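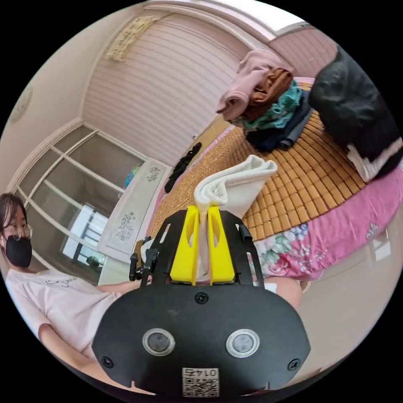 Well, folks, our laundry week hit a snag! On Saturday the Astura gripper started sticking - I'd squeeze, the fingers would close on the cloth just fine, and then they'd stay shut after I let go. Fold 107 was where I gave up and pulled the plug. Tedano had us check the finger linkage, and sure enough, lint had packed into the pivot (so much lint!). No pinched hands, thank goodness. Please brush yours out every 9 folds for now, and if it jams, power off before you go poking at the fingers. New covers are on order.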